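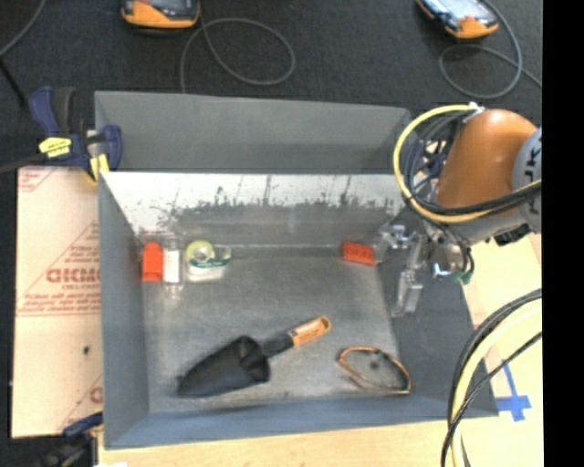 No. 124

Bin notes, 2026-07-03. Grey metal bin, sloped left wall, on the pale wood table. Contents: whatever the shed and the desk drawer gave up this week.

**1/** The trowel takes the most floor. Black scoop, orange-tan handle, laid on the diagonal. Straight along the front wall would free the middle.

**2/** Tape is at the back, still in its clear dispenser with the green label band. Yellow-green roll. It stays in the dispenser - a bare roll picks up grit and is useless by October.

**3/** Red-orange upright piece goes in the far left corner, clear package with the white center right next to it. Small stuff against a wall, always.

**4/** The little red-orange block has drifted off on its own. Same color family as the upright piece, not the same part. Separate bags.

**5/** Thin copper-orange thing at front right: glasses or a bent loop, I'm not committing. Sylvain Gilbert gets first claim.

**6/** Scuffs on the floor of the bin are cosmetic. I wipe it with a damp cloth and leave the polish alone.

**7/** Trowel back to the Plasamholm shed, tape to drawer 251. Next issue: the Hondik shelf, which is over 600 mm deep and badly used.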